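October 11, 2002

The big table, continued

I promised a few of you an update on the table, and then June went by and the whole summer after it, so I'm sorry for the wait. The short version is that I love it. The long version is, well, the rest of this post (get yourself some coffee).

We bought it from Teodoro Sarmiento, who was clearing out his shop in Dranach and wanted 800 for it. I offered 505 because that was what I had in the envelope, and he laughed and took it, and then he threw in a tin of wax, too. It is 72 inches long on the side I measured, and it took Oduor Odera and me most of an afternoon to get it up the stairs. Oduor still brings up the landing whenever he wants a favor.

What I wanted was one place where more than one thing could go on at once. At the old apartment on Appiah I had a desk the size of a tea tray, and if I wanted to wrap a present I had to put the keyboard on the bed. So when we set this one up I decided that the far end would be for computers and all the odds and ends that come with them, and the near end would be for projects. I ran light gray tape around the project part in a big rectangle, and the rule is that laptops stay outside the tape. Oduor thought this was very fussy of me. He now moves his mouse back over the line without being asked!

The wood is a medium brown with a nice grain, and I was nervous about the tape pulling at the finish, but I tried a strip underneath first and left it there for 2 weeks and it came away clean.

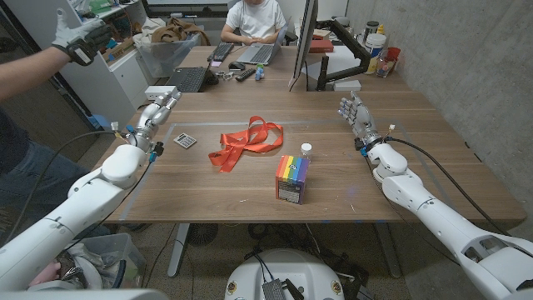
Ribbon is my weakness, I should say. I like the orange-red kind best for bows, even though mine never sit flat and the loops always want to twist around on themselves. My aunt in Hallilano can do a perfect one while talking on the phone. I keep a calculator nearby for working out lengths, and then I cut too much anyway, every time.

The far end is still a mess, I'll admit that freely. Two laptops, a keyboard, a remote control, little metal bits that belong to something. I've been looking at the drawer trays from Lornska, but I'd like to see them in person before I order, so if any of you have the shallow ones, please write and tell me whether a mouse fits inside with the lid shut.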